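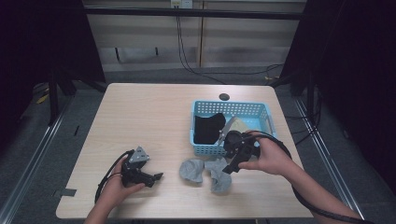 Microfiber cloths shedding gray fuzz after laundering, smearing on glass, tenants at Udville complaining about streaks on the lobby doors. Opened this one in January, still open. Sorting by color before the wash is where I'm at now, grays left out on the tabletop, black one and the pale yellow one in the light blue basket, the one with the little holes in the walls. Grays are the worst for it. Should of started there.

Site: Udville, ground floor
Item: cleaning cloths, mixed colors, all from the Grovunlow order
Priority: was low, now medium (doors face the street)
Status: open

What's happening
Cloths come out of the dryer looking fine. Wipe a door, leaves a film. Wipe again, worse. Lint on the push bars too. Started after we went from the old bundle to the Grovunlow ones. Same spray as before, same doors.

Tried so far

7:40 am. New bottle of spray. No change. Put the old bottle back.

8:15 am. Rinsed a gray cloth in the sink, plain water, wrung it out, did one door. Better. Streaks still there low down but the film was mostly gone. So it's something in the cloth.

9:05 am. Checked the laundry shelf. Fabric softener. Somebody has been putting softener in with the cloths, bottle is half down. Softener coats the fibers and they quit picking anything up. Moved it to the linens shelf, wrote NOT FOR CLOTHS on masking tape and stuck it on the cap.

10:30 am. Washed one load hot, no softener, detergent only, 3 tablespoons. Dried on low. Film gone on the inside of the doors. Lint NOT gone. Two seperate problems then.

11:50 am. Lint. Looked at what else goes in that washer. Cotton mop heads, and terry towels from the gym. Cotton lint sticks to microfiber like you wouldn't believe. Pulled the mop heads out of the pile, they get their own load now.

1:20 pm. Second load, cloths only. Cleaned the dryer filter first, it was packed. Shook each one out after. Blacks and yellows good. Grays still leaving bits on glass.

2:10 pm. Called Mocanu (supplier). They say grays are a different weave, meant for dusting, the others are for glass. Not on the label anywhere that I can find. Asked them to email that. Waiting.

Workaround until closed
- yellow = glass, only glass
- black = push bars, counters
- gray = dusting, keep off the doors
- don't fold the grays in with the rest, they get their own bin
- no softener, no dryer sheets
- cloths never go in with mop heads or gym towels
- empty the filter every load, not every other

Cost note, bc it was asked. The order was 44 packs so no, we are not tossing them. The grays are usable, just not for this.

Still to do
Need a second basket for the grays, any color but blue. Clarkness has the same cloths on their floors and I don't know if they use softener over there, someone please check and add it to this ticket. Label for the washer lid, the printed kind, tape comes off in the steam.

Update 3:45 pm. Mocanu email came in, confirms gray is dusting only. Attached. Asked if they'd swap part of the order for yellow, no answer yet. Outside of the doors still needs redoing with a clean yellow, will do first thing. Leaving open til the swap is settled.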